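2026-04-29

Ça y est, je l'ai au poignet ! La Cetaven est arrivée ce matin, avec deux jours d'avance, et je n'ai pas attendu le café pour ouvrir le carton. Depuis le temps que je regardais les rumeurs sur la Vaker 3 en me disant « attends juin, attends juin »... Eh bien non, je n'ai pas attendu juin, et ce soir je ne regrette rien du tout.

Premier bon point : elle est légère. Mon ancienne montre me laissait une marque sur l'os du poignet dès que je dormais avec, et là je l'ai oubliée deux fois dans la journée (une fois sous la douche, elle a survécu). Le bracelet Gatti que j'avais commandé à part se clipse sans outil. Il est un peu raide, il a 6 crans et je tombe pile entre deux, évidemment. Je vais le porter serré pour courir et lâche le reste du temps.

L'appairage avec le téléphone a pris trois essais. Au premier, l'appli Cito tournait dans le vide. Au deuxième, elle a trouvé la montre puis l'a perdue. Au troisième j'ai coupé le Bluetooth, je l'ai remis, et hop ! Ensuite il y a eu une mise à jour de presque 13 minutes pendant laquelle je n'avais le droit de toucher à rien, une torture.
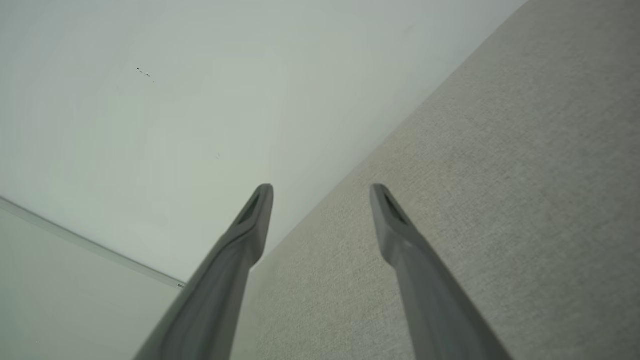
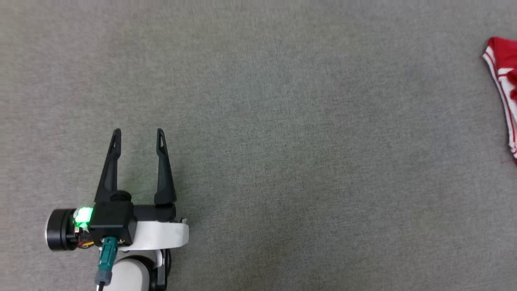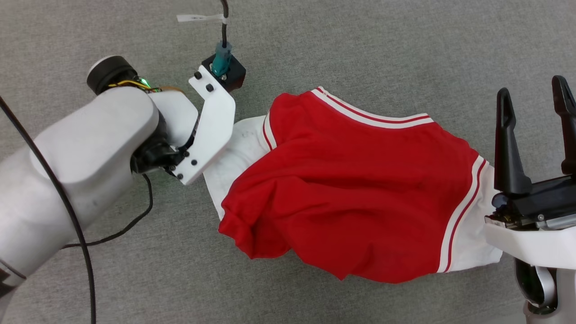
Le short rouge sur la moquette grise, dernière photo.

Sortie d'essai en fin d'après-midi, le tour du canal par l'écluse. Le GPS accroche en quelques secondes, même au pied des immeubles, alors qu'avec l'ancienne je faisais le piquet devant le portail en levant le bras comme un idiot. Le tracé suit vraiment le chemin de halage ! Sur mes vieilles sorties je courais la moitié du temps dans l'eau. La fréquence cardiaque m'a semblé crédible, sauf dans la montée du pont où elle a décroché un moment avant de revenir d'un coup. À revoir avec le bracelet un cran plus serré.

Ce que j'adore déjà, c'est la vibration. Un petit tapotement sec à chaque kilomètre, qu'on sent sans sursauter. Et l'écran reste lisible en plein soleil — je n'y croyais pas trop en lisant la fiche.

Ce que j'aime moins : le suivi du stress. Elle m'a annoncé un niveau « élevé » pendant que j'épluchais des carottes. J'ai désactivé les alertes, je remettrai peut-être plus tard. Les cadrans aussi, il y en a une tonne et la plupart sont affreux, j'en ai gardé un tout bête avec l'heure, les pas et la batterie.

Pour l'historique, j'avais peur de tout perdre. L'import a récupéré 1 679 activités d'un coup, y compris mes marches pour aller chercher le pain que j'enregistrais au début, quand j'étais encore plus atteint que maintenant. J'ai passé une heure à remonter dedans, j'ai retrouvé mon premier dix kilomètres (quelle lenteur, quelle fierté).

Batterie à 71 % ce soir, partie de 100 à midi, mais j'ai joué avec tous les menus, donc ça ne veut rien dire. Je note le niveau au coucher et au réveil toute la semaine.

Demain : tester le minuteur de fractionné, chercher comment couper l'écran la nuit, et renvoyer le deuxième câble, je l'ai commandé en double.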